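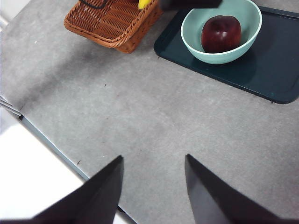
Courses > Trarncombe Short Courses > Looking at Prints > Notes for session 6

Reading an edition: numbers, states and the bits in pencil

Hello again everyone. These are the notes for the session on editions, typed up a bit more fully than last time after a few of you said my dot points made no sense once you got them home (fair!). You don't need to learn any of it off by heart. Have it beside you when you're looking at prints, and scribble on it.

What I mean by a print

When I say print in this course I mean something pulled from a surface the artist has worked on: a metal plate, a woodblock, a stone, a screen. A poster of a painting is a print in the everyday sense, and I've got plenty of them on my own walls, but it was photographed and reproduced and there's no plate behind it. The trade calls that a reproduction. The confusing middle ground is the photographic reproduction that somebody has signed and numbered in pencil, which can look very grand in a frame. It may be lovely! Just don't let the pencil tell you it's an etching.

The fraction

Down in the lower left margin, under the image, you'll usually find something like 23/40. The bottom number is the size of the edition, so 40 impressions were made for sale. The top number is this one's place in it. People always ask whether a low number is better, and my answer is mostly no. With drypoint there's a case for it, and I'll get to that, but the sheets are very often numbered after they've dried, in whatever order they came off the stack. Number 23 could have been the third one through the press. I would take a clean, rich impression of the last number over a tired number 1 every single time.

Older prints often have no number at all. Numbering by hand only became a normal habit in the twentieth century, so a missing fraction on an earlier sheet doesn't mean anything has gone wrong.

The letters

Some sheets have letters where you'd expect the fraction. The ones you'll meet most:

A/P or AP: artist's proof. Kept aside for the artist, outside the numbered run. You might see E.A. on French ones (épreuve d'artiste), same idea.

P/P: printer's proof, given to the printer or the workshop.

T/P: trial proof, pulled along the way to check how things are going. These can differ quite a lot from the finished print, and I'm very fond of them.

B.A.T.: bon à tirer, "good to pull". It's the sheet the artist approved, and the printer matches all the rest to it. There's normally just the one.

H.C.: hors commerce, not for sale, in theory. They turn up for sale constantly.

So an edition of 40 is really 40 plus the extras, and a decent catalogue entry will tell you how many extras. If it says "edition of 40" and stops there, ask.

States

This is the part I could talk about all day, so I'll try to behave. An artist works on a plate, pulls a proof, looks at it, goes back and changes the plate. Every time the plate itself is changed and something is printed from it, that's a new state. You'll see it written as "second state of three" or with Roman numerals, ii/iii. Please don't mix that up with the edition fraction. Roman numerals are generally states, but some publishers have also used them for a separate small edition on nicer paper, which is very annoying of them. Read the whole entry.

Changing the ink colour or the paper doesn't make a new state. The plate has to have been altered: a line added, an area scraped back, a title engraved at the bottom, a corner trimmed off.

Our worked example is the Plomora set, the six harbour etchings by Marar printed at the Flirkham workshop. I passed round the photocopies of the third plate in class, the one with the jetty. Go back to them and look at the sky. In the first state it's blank paper and the jetty sits there quite starkly, almost like a diagram. In the second there's aquatint across the whole sky, very dark, and to my eye it nearly swallows the masts. By the third it has been burnished back on the right-hand side so you get that smoky patch of light. Same plate, three different moods. I prefer the second and I know most of you preferred the third, and Yamuna Rajan made a very good argument for the first, which I'm still chewing over.

One thing about that set that trips people up: the published edition was taken from the third state only. If you ever saw a numbered impression of the first state you'd want to ask some questions.

Wear

A plate is a physical thing being squashed through a press, and it gets tired. How quickly depends on the method.

Drypoint goes fastest. The needle throws up a little ridge of metal beside the line, called the burr, and the burr holds ink and gives you that soft velvety edge. It flattens with every pass. Here an early impression really can be better, and drypoint editions tend to be small for exactly this reason.

Aquatint is delicate too. The pale tones go first, and then the darks start looking patchy.

Etched and engraved lines last a good deal longer, and a plate can be steel-faced (a very thin coating of iron put on by electroplating) to make it last longer again. Some artists hate what steel-facing does to the surface. Others couldn't care less.

Wood is tougher than you'd think, but look for gaps in a border line where the block has been knocked or has split.

At the end the plate may be cancelled, usually with a big scratched cross through it, and sometimes a cancellation proof is pulled to show it's been done. I find them a bit sad to look at. If a plate was never cancelled it can be printed again years later, and that's where posthumous or "later" impressions come from. They're perfectly legitimate as long as they're described as such, and they cost less.

Signatures

Signed in pencil in the lower right margin is the usual arrangement for modern prints. Pencil is preferred partly out of habit and partly because it's kind to the paper. "Signed in the plate" means the signature is part of the image and was printed along with everything else, so every impression has it. Sellers know perfectly well that the word "signed" does a lot of work in a heading. Run your eye along the sheet in raking light: pencil has a slight sheen and often a dent.

Stamped signatures are a third case, often put on by an estate. The catalogue should say "stamped signature" or "estate stamp".

Putting it together

Have a go at unpacking this before we meet. I wrote it for practice, but the style is what you'll find in most sale catalogues:

Marar, Jetty, Evening, plate 3 from Plomora. Etching with aquatint, third state of three, on cream wove paper with full margins, signed in pencil and numbered 23/40 (there were also six artist's proofs). Plate 129 mm high. Faint mount stain, small crease lower left corner, otherwise a good impression.

Write down what each phrase tells you, and then what it leaves out. I'd like to know whether the six proofs are all third state, for a start. I'd also like to know how faint is faint. Note as well that "good impression" is about the quality of the printing, while stains and creases are condition, and catalogues run the two together all the time. You can have a superb impression on a sheet someone has stood a cup of tea on.

"Full margins" should mean the paper hasn't been cut down since it was printed. "Trimmed to the platemark" means it has, right up to the dent left by the edge of the plate, and the pencil notes may have gone with the margin.

For next time

Bring a magnifier if you've got one, any cheap one will do. Find one print at home, at a friend's place or in a gallery, and copy out everything written in the margins, front and back if you're allowed to turn it over. Clean dry hands, two hands on the sheet, and no sticky tape anywhere near it please! We'll be on to paper and watermarks, so the light box will be out, and I'll bring the Flirkham sample book as well.

Looking at Prints, Trarncombe Short Courses | Notes updated 04/07/2020 | Contact the course office | © Trarncombe Short Courses | Back to top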